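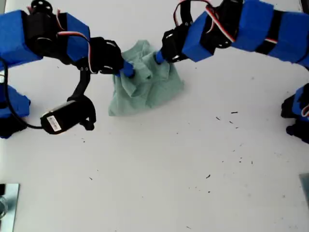 The green one on the folding table, before folding.

Cleaning cloths: fold, roll, or throw in a bin?
Started by tidewater_jo, June 27, 2024

tidewater_jo wrote:
I redid the laundry room in December and put in a white table for folding. Shirts and towels are fine. The cleaning cloths are where I get stuck. They come out of the basket in a heap like the one in the picture and I spend longer on them than on the bath towels. I have 80 of them, which I know is a lot. I run a small rental and clean it myself between guests, so they all get used.

Right now I fold in half, then half again, then in thirds so they stand up in a drawer. By the end of the week the drawer is a mess anyway. Do you fold yours, roll them, or skip it?

Most of mine are Zisico cloths in pale green, plus a few older Tekside ones that are thinner.

rmk_garage wrote:
Bin. They are rags. I wash them, I dump them in a bin, I pull one out when I need it. A wrinkle does not change how a cloth wipes a counter.

plainandfolded wrote:
I disagree with the bin. I did that for years and two things happened. The bathroom cloths ended up mixed with the kitchen cloths, and I always grabbed from the top so the same ones wore out while the bottom ones sat there. Folded and filed, I take from the front and put clean ones at the back.

For a soft cloth that lands in a heap, don't try to find the edges while it's lying there. Pinch it near the top with both hands, lift it clear of the table and let it hang. Then slide one hand along until you hit a corner. Once you have one corner, follow the hem to the next one. Lay it down flat and smooth from the middle out.

rmk_garage wrote:
You could have two bins.

plainandfolded wrote:
I could, but I have one shelf.

Xiaoqing Guo wrote:
I worked in a hotel laundry for six years. We never folded cleaning cloths into thirds. Half, half, stack, done. Thirds only matters if you have a drawer with a set height. For a stack on a shelf it is one more step per cloth for no gain.

Also, do them right out of the dryer. If they sit in the basket overnight the creases set and the cloth won't lie flat, and then you are smoothing each one twice.

And keep the thin ones in their own pile. A thin cloth in a stack of thick ones slides out and takes the others with it.

tidewater_jo wrote:
The overnight basket is me. I usually run the last load after dinner and fold the next morning.

Tried the lift and hang way on a few tonight. It is faster than what I was doing, which was picking at the heap and turning it around until I saw a hem.

b_okafor_77 wrote:
Rolling works if you have a deep drawer. I roll mine and stand them on end in a Rainer drawer insert. They don't fall over and I can see all of them. It takes me 10 minutes for a full load and that includes the dish towels.

I don't agree that the creases matter, by the way. Once it's rolled you can't tell.

Xiaoqing Guo wrote:
You can't tell when it's rolled. You can tell when you go to polish a mirror with it.

b_okafor_77 wrote:
I use a separate cloth for mirrors – flat weave, kept in the bathroom. For counters and baseboards I still say it makes no difference.

mrs_lindqvist wrote:
What do you have on the table? I had a slick white top and everything slid around when I tried to smooth it. I put an old cotton sheet over it, pulled tight and clipped underneath, and the cloths stay put now. Mine was a Mukenex table, the long one, and I paid 145 for it and then covered it up with a sheet.

tidewater_jo wrote:
Nothing on it. I like being able to wipe it down, and the green shows up well against the white so I can see which bits are lint. I may try the sheet for the bigger towels.

rmk_garage wrote:
I want to go back to the number. You clean one rental. Could you get by with half that many cloths? Then it doesn't matter how you fold them.

tidewater_jo wrote:
Maybe. I use over a dozen on a changeover and sometimes there are changeovers close together. I don't want to run out in the middle of one.

plainandfolded wrote:
Keep them. Put half away in a closed box and swap when the first half gets worn. The drawer will stay neater with fewer in it.

tidewater_jo wrote:
That I can do. So the plan is half and half again, no thirds, thin ones separate, the spare half in a box on the top shelf. Kitchen in the left side of the drawer, bathroom in the right. I will try to get them out of the dryer the same night – no promises on that part.

b_okafor_77 wrote:
Try rolling one load before you decide.

tidewater_jo wrote:
OK, one load. I need to measure the drawer first.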